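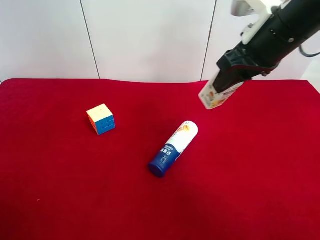
February 2025

Back at the bench after two days out at Rultdale, so this is half site notes and half what I did to the test coupons when I got home. Ankica, if you're reading this for the patina recipe, skip down a bit.

The piece is the big bronze heron by the harbour steps, the one everybody leans their bikes against. I'd only ever seen it in the survey photos and it's a lot taller than I had in my head! The walkers' path comes right up to the plinth now, and people rub the left foot as they go by, so that foot is bright gold and the rest is a streaky green-black. I rather like it. Rommel doesn't, and the council's letter says "uniform appearance", so we'll have to have that conversation again.

Condition, quickly. The wax on the seaward side is gone. On the land side there's still some in the feather grooves, gone white and crumbly, and it comes off with a wooden skewer and a bit of patience (I had the skewers, the patience ran out after lunch). Small pits under the beak where the spray sits. I put a dab of the test solution on the two worst ones and they both looked like active chloride to me, pale green and powdery, but I want Pentti to look at the scrapings before I write that in the report. They're in the labelled tubes in the door of the little fridge. Please don't move them.

The seam along the neck is the old worry. The foundry's own job number, 1,242, is stamped just below it, and I'd never noticed it because it was always full of muck. I ran my nail along the join and there's a lip I can feel for the length of my hand, then it goes smooth again. I don't think it's opening. I think it was chased badly when it was made and someone filled it. Mateja has the old Babić workshop papers, so I've asked her whether there's any mention of a repair to the neck before it was put up. She said November was the last time she had that box out and she'd need to dig.

Right, coupons. I cut them from the leftover sheet and gave them all the same wash and scrub first. Three went on to get patina:

Coupon A – the usual liver of sulphur, brushed on warm. Went brown fast, then nearly black in one corner where I dawdled with the torch. Rinsed well.

Coupon B – ferric nitrate over the top of a light sulphur coat. Nice reddish brown, the closest so far to what's under the wing where the weather can't get at it. I'd start from this one.

Coupon C – cupric nitrate, stippled. Too minty. Ľubica said it looked like toothpaste and I can't argue. Might be worth another go with a much weaker mix and a drier brush.

For the wax I tried the Torum paste on B and our own old blend on A, both put on while the metal was warm enough that you wouldn't want to hold it. The Torum goes on easier but it left a bloom when it cooled and I had to buff it twice. Ours smells worse and looks better. I'll leave both on the roof with the weather until the next visit and see who wins.

Access is still a mess. The Lurnum tower people quoted 1,000 for the week, which I thought was fair, but they want the base boards down on the steps and the steps slope more than they look on the drawing. I measured the slope with the long level and then managed to leave the level there, leaning on the railing. If anyone's going that way, it's the yellow one with my initials on it.

Also the plaque. Somebody has been at it with metal polish, very keenly, and the artist's dates are nearly gone. I took a rubbing while there was still something to rub. It's rolled up on top of the plan chest.

To do: ring Rommel about the foot. Get Pentti to the fridge. New bristle brushes, the cheap ones shed all over coupon C. Chase Mateja, nicely. Redo C with the weak mix, and cut a few more blanks while the shears are out.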